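Ticket 1228 - Invoice PDF prints blank pages after update of Lokari client
Status: Solved. Opened by: Sieglinde Grube. Office: Luvthorpe 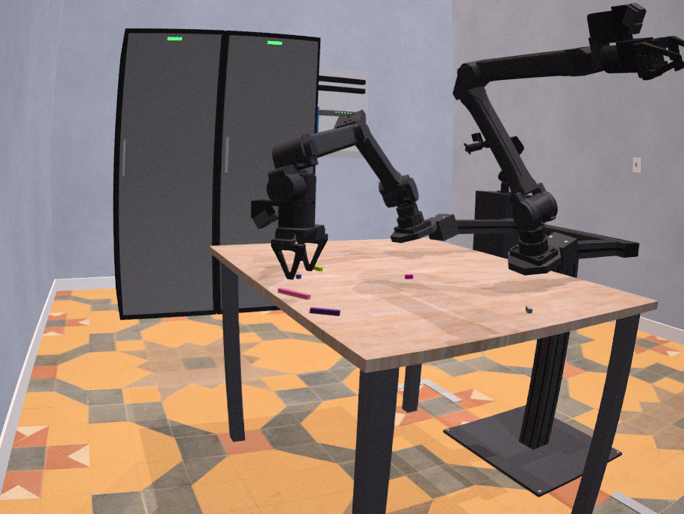
Table with light wooden top, small colored blocks on it

Problem as reported

Since the update in September, every invoice we print from the Lokari client has one or more blank pages at the end. An invoice which was one page before is now two pages, and the second one has nothing on it, not even the footer. On the screen preview I see only one page. The blank page appears only on paper and in the saved PDF.

We send many invoices by post, so this is a lot of wasted paper. Also the folding machine takes the blank sheet as part of the letter and stops.

What I use: Lokari client on Windows, printer Allico in the hallway, invoice template "Standard with logo". The paper is A4.

Log

08:40 - Restarted the computer and the printer. No change.

08:55 - Printed a text file from Notepad to the same printer. One page comes out, no blank page. So I think the printer is not guilty.

09:10 - Printed the same invoice to PDF and did not use the Allico at all. The PDF has two pages. The second is blank. File size is normal.

09:30 - Tried the template "Standard without logo". Result is one page. Tried again with three other invoices, same result. With the logo I get the blank page, without the logo I don't.

09:45 - Removed our logo from the template and put in a very small test picture. The blank page is still there. It means that the size of the picture is not the cause, but maybe the box around it.

10:20 - Reply from Derkach support:
"Thank you for the detailed report. Please open the template editor, click on the header area and tell us the value in the field Height. Please check also if the option Keep header space on last page is switched on."

10:35 - Height is 3000. I don't know in which unit this is, the editor does not write it. In the template without logo the height is 500. The option "Keep header space on last page" is switched on. I am quite sure that I never touched this option - I didn't know that it exists.

11:05 - Reply from Derkach support:
"The value 3000 is too high for a header. During the update some templates with a picture in the header were converted with a wrong height. Please set it to 500, save the template under a new name, and print one invoice."

11:20 - Changed the height to 500 and saved as "Standard with logo 2". Printed one invoice: still two pages, but now the logo is too close to the address. I changed nothing else.

11:40 - Switched off "Keep header space on last page" and printed again. One page. The logo is still too close to the address, and in the window envelope the lower part of it can be seen.

13:15 - Moved the address block down by 10 in the same editor. Now the address is in the correct place in the window and the logo is not visible. Printed five invoices from different customers, also one long invoice with many positions. The long one has two pages and both have text on them, as it should be.

13:30 - Ran the folding machine with these five letters. No stop.

Open questions to support

1. Do I have to make this change on every computer in the office, or is the template stored on the server? My colleague still sees the old template in her list.
2. Will the next update change the height again?
3. Reminders and delivery notes have their own templates with the logo. Must I correct them by hand too?

14:10 - Reply from Derkach support:
"1. Templates are stored on the server. Your colleague must close the client and open it again. 2. No, templates which were saved after the update are not converted again. 3. Yes, please use the same values there."

14:45 - My colleague has the new template now. Reminders are corrected and tested. For delivery notes the height was already 500, I only switched off the option.

15:00 - I left the old template in the list but renamed it to "DO NOT USE". The ticket can be closed from my side. Thank you for the quick help.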